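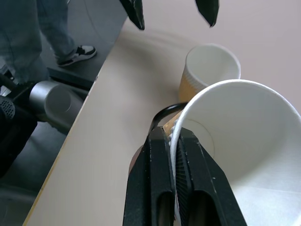
A white paper cup held on its side.

Plistetti and Gunn merger: questions from shareholders

Has the deal closed?
No. Both boards have signed the agreement, but Gunn shareholders still have to vote on it. The vote is planned for September.

What will I get for my Gunn shares?
You will get four Plistetti shares for every 10 Gunn shares you own on the closing date. Fractions of a share are paid in cash.

I own fewer than 10 shares. Can I still take part?
Yes. The same ratio applies, and any fraction left over is paid in cash.

Who advised on the price?
Tukham advised Gunn. Luvimton advised Plistetti. Tukham also arranged a loan for Plistetti two years ago, and its fee for that work is listed on page 706 of the merger filing.

Did Gunn's board know about the loan?
Yes. The board asked for a written statement from Tukham before hiring it. The statement is attached to the filing.

Do I have to vote?
No, but a share that isn't voted counts as a vote against the merger.

Will there be job cuts?
Some 600 jobs overlap, mostly in back-office work. No final number has been set.

Is the exchange taxable?
The share exchange is meant to be tax-free for U.S. holders. Cash paid for fractions may be taxed. Ask your tax preparer.

Where do I send paper certificates?
Keep them for now. A form and a return envelope will be mailed after closing.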